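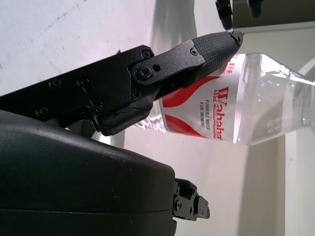 Bottle to Glass: Where Does the Water Go?
Project report, Everyday Objects course, Tiedemann building, ground floor
Supervisor: Ludger Kettler

1. What we wanted to find out

Table water. Every meeting room in the Tiedemann building gets set up the same way, small plastic bottles, short glasses, white tables. After every meeting there are puddles. The catering company (Hakevent, they do our building and the one in Flarkevel) wipes them up and sets out the next round. Our question was simple: how much of the water misses the glass, and does it depend more on the bottle, the glass or the way people pour?

The original plan was bigger. We wanted to look at carafes, cans and the big dispenser in the hallway too. Dropped in October when it was clear we'd never finish. So this is small clear plastic bottles and drinking glasses only. Still water. No ice, no lemon, no soda.

We also dropped the survey. It got almost no answers and the answers we got were mostly about the coffee.

2. Materials

Bottles: clear plastic, screw cap, ridged body, the ordinary kind from the supermarket. Bought in packs. We kept the labels on. One of us wanted to peel them so the water level was easier to read, but a bare bottle feels different in the hand and nobody at a meeting peels the label first, so labels stayed.

Glasses: a short straight tumbler and a taller one with a narrow mouth. Both clear. The tumblers are from the department kitchen, the tall ones we borrowed from Hakevent and they need to go back (see end).

Table: white top. Good for photos in some ways and terrible in others, clear water on white is really hard to see. We ended up feeling for drops with a fingertip before blotting. Not very scientific but it found drops we'd missed by eye.

Paper towels: Omela, the plain ones. Weighed dry in a stack, then single.

Kitchen scale, reads whole grams. A tray. Masking tape for the glass position. Notebook.

3. How we did it

Each pour went like this. Weigh the glass dry. Put it on the tape mark. Weigh the bottle. Pour until the water reaches the target line, stop, set the bottle down upright. Don't touch anything for a moment, then blot the table with a dry towel and weigh the towel. Wipe the outside of the glass with a second towel, weigh that one seperately. Write it all down before the next one.

We say "missed water" for everything in the towels. Table plus outside of glass. Water left on the bottle neck is not included, we tried to include it and the numbers were all zero on our scale.

28 pours in total that we kept. There were more, but the first afternoon is thrown out completely: the scale had been standing on a folded towel. Lesson learned.

Pouring styles. We gave them names so the notes would go faster:

High: bottle neck well above the rim, long stream.
Low: neck close above the rim.
Touching: neck resting on the rim.

And for the angle, "steep" if the bottle ended up pointing mostly down and "flat" if it stayed near horizontal. That's by eye. We wanted to measure it with a protractor taped to the wall and never got a straight view.

4. Setting up the position

This took longer than the pouring. Where the glass stands relative to the bottle mouth matters a lot and we kept changing it without noticing. Before the water runs you want to know where the neck ends up, and it's easy to get wrong with a bottle lying nearly flat: the neck drops as you tip it, and swings back toward you a bit. So the glass that looked right at the start is too far away by the time anything comes out.

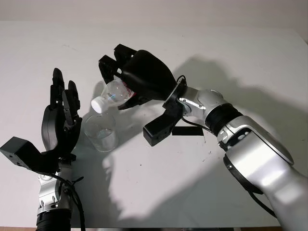 Fig. 1. Bottle held close to horizontal, neck toward the glass, cap on. Small amount of water in the tumbler.

We worked out positions with the cap closed first. Same bottle, same glass, tip it, look from the side, move the tape, tip again. Dry runs basically. It also let us compare tumbler and tall glass at the same height without soaking the table every time. Recommend this to anyone doing something similar, and do it standing up, the view from a chair hides the rim.

One thing from the position work that we did not expect. For the short tumbler the good spot is wide. You can be off by a finger width either way and the stream would still land inside. For the tall one the good spot is small and it moves as you tip. We redid the tape marks for the tall glass over and over.

5. Results

Short version: style matters most, then the glass, then how full the bottle is.

Low pours with the tumbler were the cleanest. Most of them left nothing we could weigh. A few drops on the table, felt but not weighed.

High pours splashed. Not dramatically. What happens is the stream lands fine but the water already in the glass jumps up and over the rim, mostly on the side away from the bottle. Worse with the short glass, better with the tall one. It's the only case where the tall glass won.

Touching pours looked clean and weren't. Almost nothing on the table, but the outside of the glass was wet. Water runs back along the neck, over the thread, down the outside. You pick up the glass and your hand is wet, and then there's a ring. We had to go back and check our notes on this one twice, it sounded backwards.

Our worst pour lost around 20 grams. High, flat, full bottle, tall glass. That was a glug, see below.

The glug

A full bottle held flat doesn't pour evenly. Air has to get in through the same opening the water is leaving by, and when it does, the stream stops and then jumps forward. The jump is what lands on the table. With a bottle that's half empty it hardly happens. With a full one it happens on nearly every first pour, unless you start very slow.

Squeezing makes it worse. These bottles are soft and if you grip them in the middle you push water out before you meant to. Then you let go a little, the bottle pops back into shape, sucks in air, glug. We had a rule of gripping low down toward the base but under time pressure everybody went back to the middle without thinking. It's in the notes as "mid grip", whenever we caught it. We probably didn't always catch it.

The last drop

At the end of each pour there's a drop hanging on the lip. If you bring the bottle up quickly it goes back in. Slowly, it runs down the neck. A small twist of the wrist while lifting seems to help, like with a wine bottle, but we only tried this late on and not in enough pours to say anything. Would be a nice follow up.

6. What the caterers told us

We talked to the Hakevent crew on a Thursday while they were clearing a room. Not an interview, more a chat by the cart. They said the glass rings bother them more than the puddles. Puddles get wiped in one go. Rings dry, and then you need a damp cloth and a dry one. That fits with the touching result, people resting the neck on the rim.

They also said a big conference setup is 400 glasses, and with that many they always choose the short ones, they don't tip over on the trolley. Fine with us. The short ones did better in our pours too, apart from the splashing.

In Flarkevel they've started putting the bottle behind the glass instead of next to it. No reason given, someone there just liked the look. It would be interesting to see if it changes anything. If the glass is in front you have to reach over it, so my guess is more bumping.

7. Problems

Scale too coarse. Whole grams is not enough when a typical clean pour leaves a few drops. A finer one would have given us real numbers for the low pours instead of a row of zeros.

Paper towels are not all the same weight dry. We noticed this half way. The early ones were calculated with an average, the later ones weighed one by one.

Same 2 people poured everything. We got better at it. The last pours are cleaner than the first ones whatever style we wrote down, and we did the high pours mostly at the begining. So the high pours look worse than they maybe are. Should have mixed the order. Ludger Kettler pointed this out when he read the draft and he's right, there was no time to redo it.

The target line. On the tumbler it was a pen mark and it rubbed off when we wiped the outside. Redrawn more than once, probably not at exactly the same height.

Reading a small amount of water in a clear glass on a white table: get down to eye level, look for the thin line. From above you mostly guess.

8. If somebody continues this

Do the grip properly, low against middle, nothing else changed. Mix the order. Borrow a better scale early, the lab downstairs has one but there's a list. Dark tray or dark cloth under the glass, then you can see the drops. Try sparkling water, we think the splashing would be different but have no data.

And use more pourers, people who haven't read this.

9. Loose ends

Raw table with all pours is in the shared folder, sheet called pours_clean. The thrown out afternoon is in there as well on its own sheet, don't mix them. Leftover bottles are on the lower shelf in the kitchen, help yourselves. The tall glasses go back to Hakevent washed and dry, in the grey crate, please not in the dishwasher rack they came out of.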